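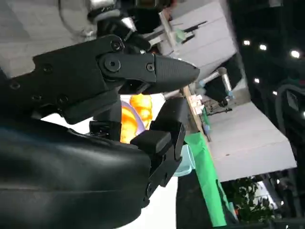

The Kemeys two-jaw gripper is sold as a replacement tool for light robot arms, and our workshop has used one on its training benches since last October. It arrives assembled, with a hex key, a printed manual and a spare set of finger pads. The review unit was supplied by Grotville at the list price of $880, and no discount was requested. The finger narrows to a point, and the gripping face has a fine, matte texture. Three round screws hold the flat linkage plate to which the upper finger is attached, one of them set in the large pivot boss, and all three can be reached from the side without removing the housing.

Fitting took one technician less than an hour. The manual is clear on wiring but says very little about torque settings, and we had to write to the supplier for the correct values. A reply came after nine days.

Performance was tested on bread rolls, folded cloth and small cartons. Of 400 picks, 198 were made with soft goods, and nearly all of these were completed without visible marking. Results with thin, flat items were weaker – the tips tend to push a single sheet of card along the table before closing on it.

The Pevlow gripper, which we reviewed last year, closes faster but is harder to clean. The Kemeys unit can be wiped down in place, although dust does collect in the recessed bolt holes along the housing.

We recommend the product for teaching and light packing work. Buyers who handle mainly paper or film should ask for a trial period first. Spare pads are sold separately, in pairs.

Brukham Training Workshop, 9 September 2026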